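Suturing & Knot Tying > Practice at home and in the lab

Second stitch always ends up too close to the first knot, tails everywhere. What am I doing wrong?

Asked by felt_tip_surgeon, 381 views, 3 answers

Doing interrupted stitches on tissue, black braided, curved needle. First one is usually ok. Then I come in right next to it for the second and everything gets tangled. The long tail off knot one drifts over to where I want to put the needle, and the slack from the new bite stands up in a big loop and I can't see the wound line anymore. Tried pulling the slack down first, then the needle shifts in the driver. Tried leaving it, then I catch the loop.

Was using a Velora pad up to April and never had this, the pad is stiff and dry so the thread just lays there. Real tissue is a whole different thing. Stuff sticks where you don't want it.

Specific questions
- how short do you cut the tails before moving on
- do you clear the loop before or after the needle is through
- is my spacing just too tight

One black knot done on the left, needle going in again to the right of it:
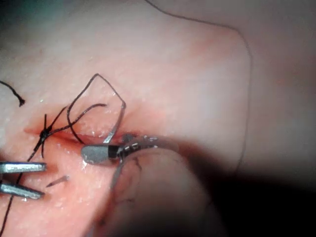

ANSWERS (3)

Sorted by: Most helpful

tailor_of_ohio
9 votes

Tails first. That one running up and to the right is way too long to leave next to an open stitch. Cut it before you load the needle again. I leave about a quarter inch on braided, shorter if it's buried. Your lab may want something else, go with what they grade on.

The loop by itself is not a problem. You get one on any second bite if there's slack. What matters is which side it's on when the needle comes out. Park it away from you, flat on the tissue, then drive. If you go chasing it with the needle halfway in you will twist the needle, every time. So: lay thread down, bite, wrist all the way round, let go, regrab at the exit, then pull slack through. In that order.

Spacing, can't tell you from a close-up with no ruler in it. Rule I was taught is distance between stitches about the same as the full width of the bite, edge to edge. If you're taking small bites you can be close. Wide bites and close together, you just bunch it up.

Also go in square to the surface. People get lazy on stitch two becuase the first knot is in the way and they come in flat, then the edge rolls under.

muddy_boots
3 votes

Check your thread too. The strands in yours look a little fuzzy, mine got like that from grabbing it with the jaws over and over. Fuzzy braid sticks to everything. Only grab the part you're going to cut off anyway. I switched from Saltitz to the Felex training packs, no idea if they're really better but I did start with a fresh length every few stitches and that helped alot.

And blot. The surface looks shiny and there are little drops down by the left of the cut. Gauze, press, don't wipe. Thread won't grab so much.

kjr_77
0 votes

just do a running stitch, less knots

Comments on this answer (2)

tailor_of_ohio: They asked about interrupted. Running has the same slack problem only with more thread.

felt_tip_surgeon: yeah has to be interrupted for the skills check. Cut the tails short tonight like you said and did a row, much less mess. Still dropping the needle on the regrab but thats another question. Marking the first one as accepted

Related questions

Howlader needle driver, ratchet slips on small needles
Square knot keeps turning into a slip knot on wet tissue
How long can I keep a practice piece in the fridge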